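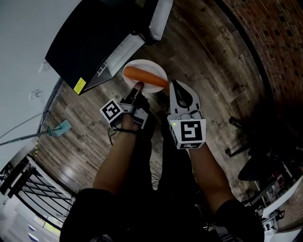

Voltei de Grondow há pouco tempo e ainda tenho lama seca nas botas. Várias pessoas me escreveram a perguntar pelo caminho até Skistum, e por isso junto aqui as respostas num só texto, com os preços e os horários que anotei. Escrevo em português porque é a língua em que vivo agora, e peço paciência com as minhas preposições.

O caminho tem 100 quilómetros e vai de Grondow, que fica no interior, até Skistum, que fica no mar. Fiz a viagem em março com a minha amiga Estrella Nava. Demorámos seis dias. Há pessoas que fazem em cinco, e na pensão de Kestow conhecemos um casal que o fazia em nove, com um cão velho, e que parecia muito mais contente do que nós.

Como chegar a Grondow

O comboio não chega a Grondow desde que fecharam a linha. A estação continua lá, pintada de amarelo, e serve de biblioteca nas tardes. O que existe é um autocarro que sai da capital do distrito duas vezes por dia, às 7h40 e às 15h10. O bilhete custa 6 euros e compra-se ao motorista, só com dinheiro. Nós tomámos o segundo e chegámos já de noite, o que não recomendo, porque o autocarro para na estrada principal e dali até à praça é preciso subir uma rua sem passeio.

Se tomarem o da manhã, sentem-se do lado esquerdo. A estrada acompanha o rio durante quase uma hora e as curvas são largas, não fazem mal ao estômago.

Em Grondow dormimos num quarto por cima da padaria. Eu tinha imaginado uma coisa romântica, com cheiro de pão ao amanhecer. O cheiro começa às três da manhã e com ele começa também a máquina de amassar, que está exatamente por baixo da cama. A senhora ofereceu-nos dois pães quentes ao pequeno-almoço e não quis recebê-los na conta. Levámos um deles inteiro na mochila e durou até ao segundo dia.

Primeiro e segundo dia: a parte dos campos

A saída de Grondow está mal marcada. O sinal do caminho é um traço verde com um ponto branco, e na praça há três, todos a apontar para a mesma fonte. Sigam a rua que desce ao lado da farmácia, passem a ponte e só depois da ponte os sinais ficam de confiança.

Os dois primeiros dias são planos. Andámos entre campos de colza que ainda não tinham flor e muros baixos de pedra, com muito vento de frente. Não é a parte que as pessoas mostram nas fotografias, mas eu gostei dela. Conversa-se bem em terreno plano. A Estrella contou-me o livro inteiro que estava a ler, capítulo por capítulo, e quando chegou ao fim confessou que lhe faltavam as últimas trinta páginas.

Há uma única loja nestes dois dias, numa aldeia sem placa, e fecha entre o meio-dia e as três. Chegámos às doze e dez. Sentámo-nos no degrau e comemos o pão da padaria com uma lata de sardinhas, e quando a loja abriu já não precisávamos de nada, mas entrámos na mesma e comprámos laranjas, por uma espécie de orgulho.

Na primeira noite ficámos na casa paroquial, que tem quatro camas e um aquecedor pequeno. Deixa-se um donativo na caixa. Na segunda noite dormimos em Kestow.

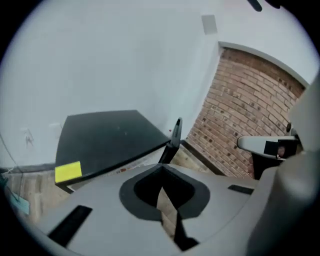

O canto do teto, visto de baixo.

Kestow

Kestow é uma vila maior do que aparece no mapa. Tem um mercado coberto, uma oficina de bicicletas, duas farmácias e um cinema que abre quando o dono tem vontade. A pensão onde ficámos chama-se Medrano e está atrás do mercado. Reservei por telefone, falando devagar, e mesmo assim o meu nome apareceu no livro como "Julissa". Gülizar não é fácil para ninguém fora da Turquia e já me habituei a responder a qualquer coisa que comece com um G, um J ou um Z.

O quarto duplo tem duas camas estreitas e uma janela para um pátio com limoeiros em vasos. A água quente demora um pouco, deixem correr. O jantar está incluído no preço e é servido às sete e meia em ponto, numa mesa comprida, com todos os hóspedes juntos. Comemos uma sopa grossa de ervilha com hortelã, depois borrego, depois uma espécie de bolo de requeijão que me lembrou muito o que a minha tia fazia no verão. Perguntei pela receita e a cozinheira explicou-me tudo com grande velocidade. Percebi "ovos" e percebi "sem pressa".

Se tiverem um dia a mais, passem-no em Kestow. Nós não tínhamos e arrependi-me. Há um caminho curto à volta do moinho, que se faz numa manhã, e as pessoas da mesa falavam dele com muito carinho.

No mercado podem comprar comida para os dois dias seguintes, e devem mesmo comprar, porque na serra não há nada até à descida. Levámos queijo curado, nozes, maçãs, chocolate e um chouriço que a Estrella escolheu depois de provar quatro.

Terceiro e quarto dia: a serra

Aqui começa a subir. O ponto mais alto do caminho tem 555 metros, e eu sei que para quem vem dos Alpes isto é uma colina. Mas sobe-se tudo quase de uma vez, numa vereda de pedra solta, e com a mochila carregada do mercado de Kestow senti cada um desses metros nos joelhos. Levem bastões. Eu não levei, porque pensava que eram para pessoas mais velhas do que eu, e na descida aceitei um dos da Estrella sem discutir.

No alto há uma capela fechada à chave e um banco virado para oeste. Quando o ar está limpo diz-se que se vê o mar. Nós vimos nuvens, muito bonitas, e por baixo delas outras nuvens. Ficámos ali cerca de meia hora, com os casacos todos vestidos, a comer chocolate.

Uma nota sobre a água: entre a última fonte da subida e a primeira casa do outro lado são muitas horas. No mapa aparece uma nascente perto da capela, com um símbolo azul, e nós contávamos com ela. Estava seca, com folhas dentro. Tínhamos ainda uma garrafa e chegou, mas bebemos com cuidado durante toda a tarde. Encham tudo o que tiverem em baixo.

O refúgio da serra é simples. São beliches, um fogão a lenha e uma mesa. Não há lençóis e é preciso levar saco-cama. A lenha está no alpendre e pede-se a quem a usa que corte outra tanta para os seguintes, coisa que eu nunca tinha feito na vida. Demorei muito tempo e o resultado foi pequeno, mas os dez dedos voltaram comigo.

No quarto dia o caminho vai pela crista e depois entra num bosque de castanheiros. É a minha parte preferida de toda a viagem. Os troncos são larguíssimos, alguns ocos, e o chão estava coberto de folhas antigas que faziam barulho a cada passo. Vimos um corço. Ele também nos viu, e durante um momento ficámos os três parados, cada um à espera que o outro decidisse alguma coisa.
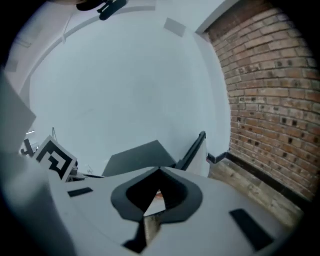 Parede de tijolo e teto claro.

Quinto e sexto dia: até ao mar

Depois do bosque desce-se para o vale e o tempo muda. Do lado da serra tínhamos frio seco. Deste lado começou uma chuva fina, daquela que não parece molhar e que passada uma hora está dentro das meias. O caminho segue um canal de rega antigo, muito agradável, sempre à mesma altura, com a água a correr ao nosso lado.

Dormimos numa quinta que aluga dois quartos. Não escrevo aqui o número de telefone porque os donos pediram, mas no posto de turismo de Skistum e também na pensão Medrano sabem dá-lo. Emprestaram-nos jornais velhos para pôr dentro das botas. É um truque que eu já conhecia da minha infância e foi estranho encontrá-lo tão longe, feito com os mesmos gestos.

O último dia é longo e tem demasiado asfalto. Os quilómetros finais antes de Skistum fazem-se pela berma de uma estrada com camiões, e sinceramente, se alguém me disser que os fez de autocarro, eu não o vou julgar. O autocarro local passa de hora a hora pelo cruzamento da cooperativa. Nós fomos a pé por teimosia e não falámos uma com a outra durante esse troço inteiro.

Depois a estrada faz uma curva, há um armazém de redes, e vê-se o porto.

Skistum não é uma terra bonita no sentido dos postais. Tem guindastes, um cheiro forte de gasóleo e uma marginal que está em obras desde há muito, segundo nos contou o rapaz do café. Mas tem uma praia pequena depois do farol, de areia escura, e foi ali que tirámos as botas. A água estava gelada. Entrei até aos joelhos e a Estrella até aos tornozelos, e ela continua a dizer que foi ao contrário.

Comemos peixe grelhado num restaurante sem nome ao lado da lota. Escolhe-se o peixe no balcão, pesam-no à nossa frente, e depois espera-se bastante. Vem com batatas cozidas e um molho de alho verde. Foi a melhor refeição da viagem, mas não sei quanto disso era o peixe e quanto era a fome.

Algumas coisas práticas que me perguntaram

Sobre dinheiro: há caixa multibanco em Grondow, em Kestow e em Skistum. No resto do caminho paga-se em notas e é melhor que sejam pequenas.

Sobre a rede de telemóvel: na serra não há. Avisem a família antes, eu não avisei e tive de ouvir a minha mãe.

Sobre ir sozinha: eu iria, com bom tempo e com o mapa em papel. No inverno não. Os sinais verdes perdem-se com facilidade no nevoeiro, e no terceiro dia voltámos para trás duas vezes.

Sobre a mochila: a minha pesava demasiado. Levei três livros e li metade de um. Da próxima vez levo o mesmo saco-cama, menos camisolas, uns bastões meus e uma segunda garrafa.

Sobre o regresso: de Skistum há comboio direto para a capital do distrito, com partida às 9h15 e às 17h30. O da tarde vai muito cheio nas vésperas de feriado. A linha segue junto à costa e depois vira para dentro, e num certo ponto, se estiverem acordados, vê-se a serra inteira pela janela do lado direito. Eu vi-a. A Estrella dormia, finalmente a trinta páginas do fim do livro, com ele aberto em cima dos joelhos.

Gülizar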